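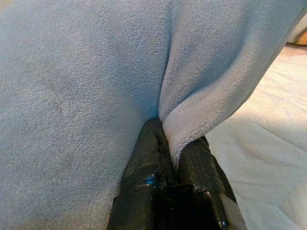
Fleece is a knit fabric, usually polyester, with one or both faces brushed to raise a nap. The nap holds air, and it also hides the edge of the cloth, which makes a fleece blanket harder to square than a woven sheet. When a pale blue blanket is pinched and raised at one point, the material stands up in a rounded fold with a soft valley beside it, while the rest lies nearly flat. Pills and flecks show on the surface at this distance. Record them before washing - the Rundmont sheet has a column for surface condition.

Unit 2: Layers under the blanket

Strip the bed from the top down. Fold the blanket in half lengthwise, then crosswise, and set it aside. The quilted pad comes next. Check it for creases, smudges and pulled stitching, and enter the location of each mark on the sheet. Do not turn the pad over until the top face has been recorded.
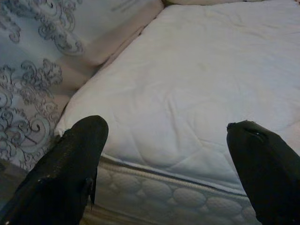 Fig. 2. White quilted pad with diagonal stitching and faint beige smudges; side panel of the mattress below.

Smudges are graded by color and area, as in the February handout. Light tan marks are entered as grade 2 - source unknown unless stated.

Reading for next session: Hinbridge notes, section on pad fillings.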